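Robotics / Manipulation / Field notes and failures

4.3 Loss of grip on rigid fasteners

The most serious fault in the Skomdale trials was a loss of grip during garment folding. It did not show up in the bench tests, where the test cloths were plain cotton squares without buttons, zips or rivets. It appeared once jackets and trousers were added to the garment set, and it came back often enough that we stopped the folding runs on July 13, 2022 and went back through the logs before doing any more.

In the usual case the fingers closed on a fold of cloth, the controller read a rise in resistance, and the lift began. Where a button or snap lay under one of the pads, resistance rose much sooner. The controller treated the early rise as a full grasp and stopped closing. The pads were then resting on the fastener with the cloth slack on both sides of it, and when the arm lifted, the garment either stayed where it was or came up by a few threads and dropped. Of the 89 failed lifts in the folding set, 40 were of this kind. The remainder were ordinary misses, double layers, or stops called by the operator.

The drop itself did little harm. The greater concern was what the controller did afterwards. With no weight on the wrist it entered its retry routine, which lowers the fingers to the same point and closes them again with more force. On three occasions the retry pressed a metal fastener into the pad hard enough to cut it, and in one of these the pad came partly away from the finger. The arm went on moving with the pad hanging, and the run ended only when the operator pressed the stop. Nothing in the software had marked the pad as damaged.

Denim was the hardest material for this fault. It is stiff enough to hold its own creases, so a shallow pinch can feel much like a deep one, and the thick seams give a second false reading of their own. Jackets also carry fasteners at the closure and at the cuffs, and a cuff may end up almost anywhere once the sleeves have been moved. Figure 6 gives the approach to a denim jacket as seen from the hand-held version of the gripper, which we used to gather grasps in homes. 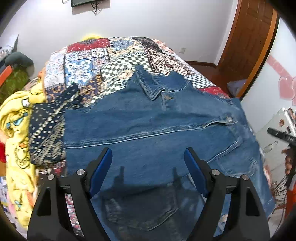
Figure 6. Hand-held gripper over a denim jacket on a bed, before closing. A snap lies just below the collar and a round metal button at one cuff.

Renji Ebihara objected, on reading a draft of this section, that we were blaming the fasteners for a fault in the retry rule. A person who pinches a button by mistake lets go and takes hold somewhere else, he wrote, and a controller that squeezes harder in the same spot would sooner or later have damaged something whatever the garment was made of. He asked for the retry to be removed altogether until it could be shown to be safe.

We accept most of this. The early stop and the retry are separate faults, and the second is the one that led to damage. We have not removed the retry, as it does recover a fair share of ordinary misses on soft cloth, but it has been changed in the following ways.

First, a retry may no longer use more closing force than the attempt before it. Second, the fingers must move at least 8 mm along the cloth before closing again. Third, if the gap between the fingers at the moment of stopping is wider than the gap expected for the fabric, the grasp is logged as suspect and the lift is made at low speed. The third change depends on a table of expected gaps that we filled in by hand, and it is only as good as that table. Padded garments are not covered by it at all.

The pads were a weak point in their own right. The first batch, moulded in our Rerville workshop, was held on by adhesive alone, and the adhesive had softened at the edges on two of the three cut pads. The current batch is clamped along one side as well. Haruto Ogura suggested a thin contact wire under each pad so that a lifted edge would trip the stop circuit directly. One pair has been built this way. It trips as intended when the pad is peeled back by hand, but we have not yet had a pad fail on it during a run.

The hand-held data raised a related problem. People using the tool tended to steer clear of buttons without being told to, so the recorded grasps held very few cases of a pad closing on metal. A policy trained on them had almost nothing to learn from when it met one. For the next round, users will be asked to make some poor grasps on purpose, and to let go and try again from a different place. These will be stored apart from the main set until we know what effect they have.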